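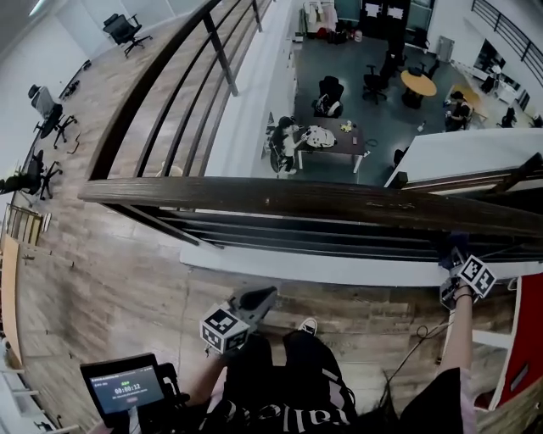
I've been grumbling about this since January, so I may as well write it down. When a robot drops something, everyone wants to talk about the model. I'd like us to talk about the drop!

Quick background for anyone who doesn't know my corner of this business. I spent last spring helping with the Tunau project, where people do ordinary chores with hand-held grippers and the recordings go off to train an arm. My arm of choice (well, the one I got) was a Zuvau, and the chore was wiping down a railing. Easy, right? On the bench it was lovely. Then we put it at the top of the stairs at Hirness, and on pass 33 the jaws opened while the cloth was over the far side of the rail. Down it went, a full floor, and landed a foot from a guy eating his lunch.

It was a rag, so he laughed. I laughed too, and then I went and sat down for a bit.

The log said "grasp lost, task incomplete." That's the same line you'd get for a rag that slipped off a table! Nothing in it knew there was a floor below with people on it. Iestyn Rees, who ran the site and has a lot more patience than me, went through all 1180 recorded passes and found 22 where the cloth had slid partway out of the jaws. Every one of them was marked good, because the railing got wiped.
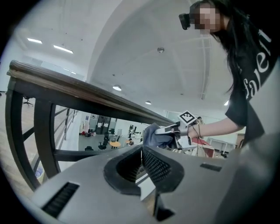

And I get how that happens. You're up there leaning over, you've got your eye on the rail, and a person fixes a bad grip without even thinking. The arm doesn't have your nerves. It has the passes we gave it, with the near misses stirred in and nobody's note saying "careful here."

Mac Mathúna, the outfit that supplied the Zuvau, wanted to fix it with a firmer squeeze. Fine, do that. But my old shop manual from 1982 has a whole page on tethering tools when you work above other people, and it's still the best thing I've read on the subject. Tie the thing on. Close off the space underneath. Give a drop over an edge its own fault code, and have it stop the arm until somebody walks over and looks.

Iestyn strung up a net the next morning. I'd still like that fault code.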